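Thread on teleoperated demos, for anyone setting up a leader-follower rig this year. Notes from our bench at Akel. We've been collecting since February and I keep answering the same questions in DMs.

1/ The task is pick and place. Small packaged items, white boxes, one arm, parallel fingers. The operator drives a passive leader arm and the follower copies joint angles. No force reflection. I'll come back to that.

2/ Target for each task is 100 clean demos. Clean means one grasp attempt, one release, no pause longer than a couple of seconds, and the arm back at home before the recording closes. Anything else goes into a separate folder. We keep it, but it doesn't train the first policy.

3/ Length matters more than I expected. Our cap is 45 seconds an episode. New operators hit the cap constantly in their first hour, mostly because they stop above the object to think. The policy learns the stop. You end up with an arm that hovers.

4/ Fix for hovering: plan the whole motion before pressing the record pedal. Say it out loud if you have to. Approach, close, lift, over, open, home.

5/ We tried kinesthetic teaching first, i.e. grabbing the follower and walking it through the motion by hand. Good for waypoints. Poor for anything trained on camera input, as your forearm ends up in half the views. It also hides how bad the wrist angle is, because your own shoulder compensates for it.

6/ Wrist view is the one I check first. If I can't tell from the wrist camera alone where the fingers are relative to the item, I don't expect the policy to work it out either.

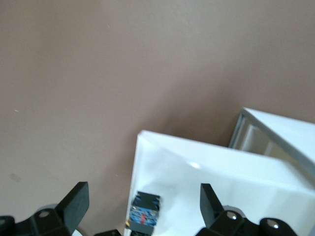 Quartey replied that they dropped the wrist camera altogether and went with two fixed ones, and asked whether the wrist view is worth the extra cable on a moving joint.

7/ For us, yes. With fixed cameras only, the last few centimetres of the approach were guesswork whenever the fingers came between the lens and the item. The cable is a nuisance. Leave a generous service loop at the last joint and check the strain relief at the start of every shift. We've killed 2 cables so far, both from a loop that was too short.

8/ Lighting. Glossy white packaging blows out under overhead LEDs and the edges vanish. Lock exposure and white balance before the first demo and don't touch them again. Auto exposure will pump every time the gripper crosses something bright, and you'll see the colour of the bench shift halfway through an episode.

9/ Vary the start position on purpose. Operators are tidy people and will put the item back in the same spot every time unless you stop them. We use a printed sheet of random offsets and rotations. Tick one off, place the item, record.

10/ Don't vary everything at once. Item pose first, then box pose, then lighting. If success drops you want to know which change did it.

11/ Back to force reflection. Without it, the operator has no idea how hard the fingers are squeezing. They over-close the leader trigger by habit and the follower stalls against the item. We clamp gripper current in the follower config and log the commanded and measured widths separately. Train on the commanded one. The gap between the two is the grip.

12/ Latency. Over 3,000 episodes in, the best predictor of a bad session is still network jitter between leader and follower. Operators adapt to a fixed delay without noticing. They can't adapt to one that moves around. Wired only, and nothing else on that switch.

13/ Software, as asked: Stunden for recording and episode review, Lulero for the arm bridge. Both have rough edges. Stunden's timestamps are taken on write instead of on capture, so patch that before you trust any alignment between video and joint states.

14/ Review every episode the same day, at double speed, by somebody other than the operator. Budget a third of your collection time for it. We didn't at first and had to rerecord a whole task over a mislabelled camera stream.

15/ Operator breaks on the hour. Trajectories get visibly sloppier after that and the jerk plots agree.

Offset sheet and gripper config go up once I've cleaned out the hard-coded paths.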